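Malhotra now offers its tidying kit at 1,195 dollars, arm and wheeled base included. It is our view that a household product should be judged on laundry before anything else. A shirt left on upholstery has no fixed shape, and two fingers must find an edge to hold.
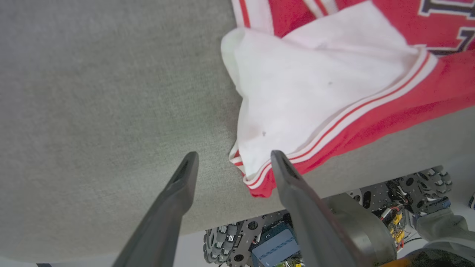
Pullari objects that most buyers will want help with cups and toys first, and that cloth can wait for a later version. We respect the point – but cups already have a place in the dishwasher.

The rival Grestero kit costs 1,050 dollars and carries a support term of seven months, against Malhotra's 10. Letdale should recommend neither until both sellers publish results on clothing.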